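The manipulation cell at Prindgate runs one arm, one parallel-linkage gripper and a wicker basket of artificial food. The technician who maintains it has kept the same unit in service for two years, and agreed to go through the upkeep routine.

"The arm is the easy part," the technician says. "Nearly all my hours go into the fingers." The linkages pivot on pins, and each pin wears its hole slightly oval. Play is measured at the fingertip every 96 hours of running time. Anything over the limit in the Tijani service notes means new pins, fitted in pairs. 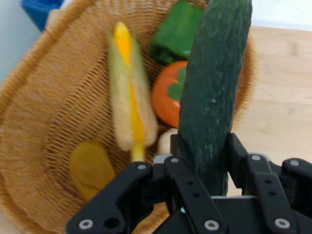
Grip force is set after the pins are checked, never before. The technician closes the fingers on a long item first and watches for rotation. With the cucumber held by its lower end and standing nearly upright, most of its length is above the fingers, and any looseness in the links shows up as sway at the top. "If it leans, I go back to the screws. I don't touch the force value until the mechanics are right." The screws are marked with paint pen after tightening - a broken line means one has backed out.

The wrist camera is recalibrated whenever the gripper has been removed. The job takes five minutes with the Plornel target plate, plus a test pick. An earlier bracket, made at Trisamholm, let the camera shift under load. "We chased a software fault for two weeks. It was a bracket."
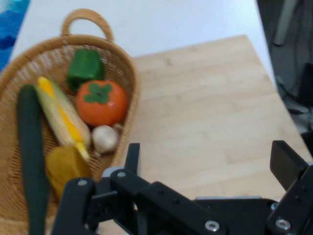
*Wrist camera view of the basket, with the gripper linkage in the foreground.*

Cleaning is done with a dry brush. Oil is kept off the plates, the technician says, as it collects fibers and ends up on the items. Spare pins and one complete finger set are stored at the cell. The next planned job is the cable run at the wrist, due in January.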